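Dalgate Bench Notes
3 Sep 2022

Maintenance thread for the toaster cell on the Dalgate bench. Yellow printed arm, two-finger gripper, two-slot toaster. Service interval came up at 1,216 cycles. Going through it in the order I do it.

Walls first. The foam panels sit in plastic clips, four on the left and three on the right. Push each clip down by hand. If a panel leans, the overhead view changes and the lever position comes back wrong. Two were loose this time, both on the left.

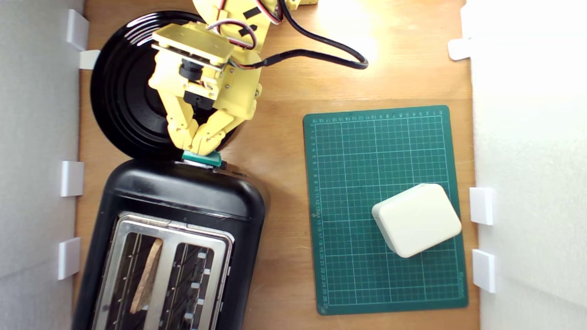 Dalgate cell from overhead, gripper at the toaster lever.

Lever grip is the tightest tolerance in the cell. The fingers have to close square on the teal cap. If they close on a skew, the load goes into the wrist servo and it hunts. I jog down in small steps, close at low torque, then read the wrist current before committing to a press.

Wrist zero had drifted 2 degrees. Re-seated the horn one spline over, trimmed the remainder in software and wrote the new offset to the Priden controller. The old offset is kept in the config as a comment, with the cycle count beside it.

Fasteners next. Every horn screw gets backed out, cleaned and put back with a very small amount of threadlocker. Printed links creep under a screw head, so a joint that was tight at commissioning will not be tight now. Do not chase it with more torque. The plastic cracks along the layer line. 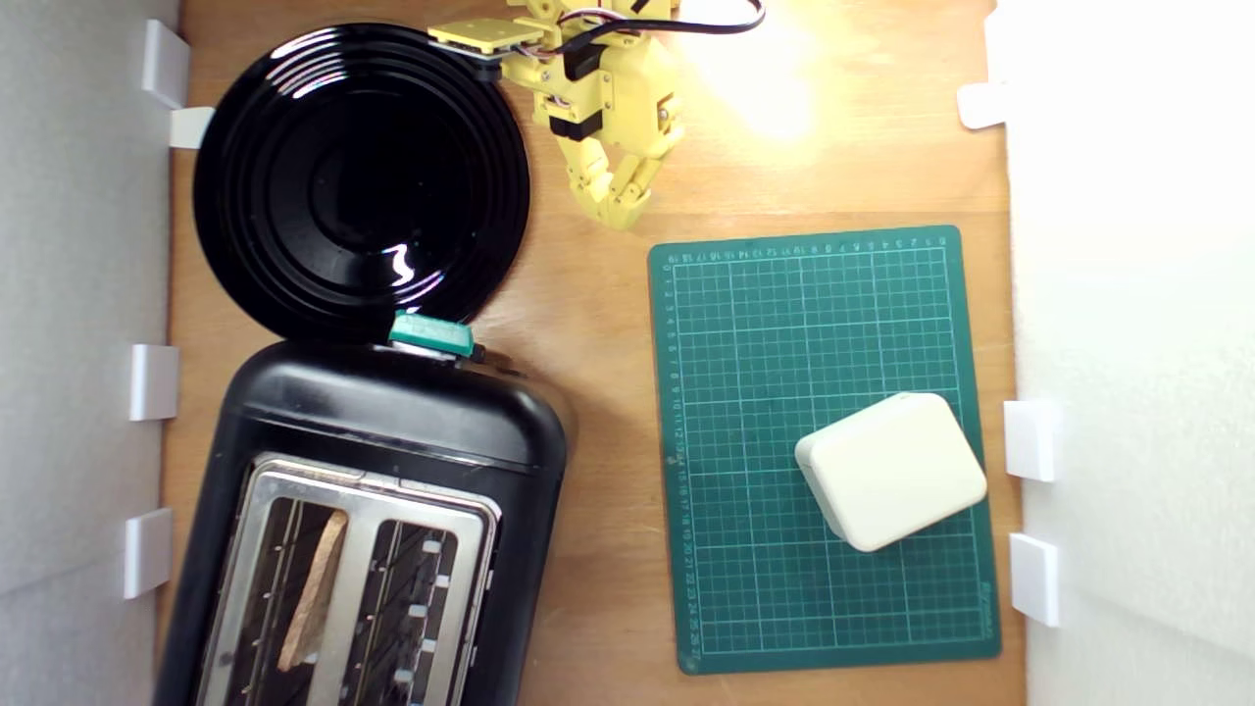
Cable after that. The loop has to stay long enough for full base rotation and short enough to keep off the toaster. I mark the strain relief point with a paint pen. If the mark has moved, the cable is being dragged, and the connector at the first servo is the part that will fail.

Swept the base through its whole range by hand with the power off. No snag. Powered up and ran the same sweep at low speed, watching current on all joints. Flat apart from a small bump near one end of travel, same place as last service. Logged, left alone.

Someone asked what I use for spares. Servos are Singhal, bought in a batch so the backlash is at least consistently bad. Fingers are printed here in the same colour filament as the links. I keep one full set of fingers in the drawer and print the next set when that one goes on.

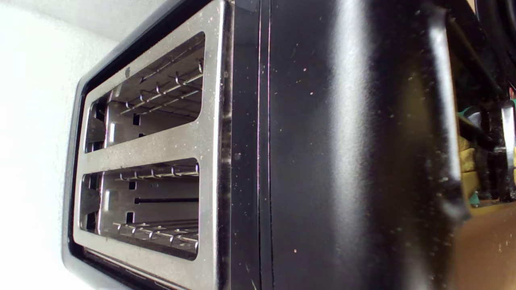

Housekeeping decides how long a close-range camera calibration stays useful. Mine is done with the toaster cold and unplugged, lens wiped, exposure locked. Crumbs are the main nuisance: pale specks on the black side panel give the edge detector plenty to latch on to, and the ones on the steel plate between the slots are no better. Soft brush first, then a barely damp microfibre cloth. No compressed air, it puts everything down among the guard wires.

Crumb tray out and emptied separately. Refit it before calibrating. With the tray missing the toaster sits slightly differently on its feet and the slot height is off.

Reference positions. The green mat is taped underneath and I don't lift it unless the tape has let go. Its grid is the cheapest calibration target I own. Touch off at 6 grid intersections, compare with the stored values, average the error. Anything over a millimetre and I redo the base transform from scratch.

Error was under a millimetre at every point, so the transform stays. The Olley mount under the arm base has been better than the clamp it replaced. Still check it with a hex key every service. 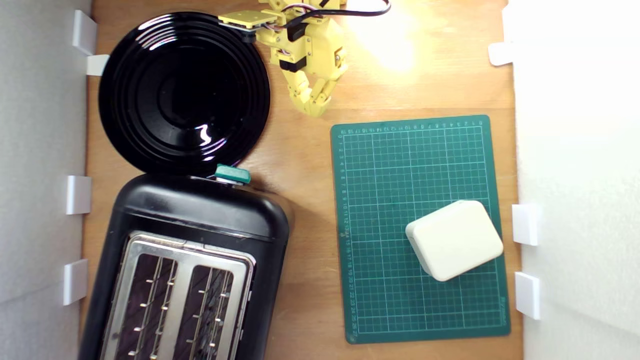
Park pose comes last. Gripper over clear wood, fingers slightly closed, nothing above the slots. The arm will sag a little when torque is released, so the pose needs some height under it. I cut power from there and measure the droop. More than usual means the shoulder servo is on its way out.

Droop was about the same as last time. Shoulder stays in for another interval.

Counter on the controller now reads 1,818 including the jog moves, which it insists on counting as cycles. Real number goes in the paper log. If anyone knows how to make the Priden firmware ignore jogs, reply here – the manual only covers resetting the whole count.

Next job is a reprint of the two left-hand clips with a slightly narrower slot. Will add the file to this thread once I've tested the fit.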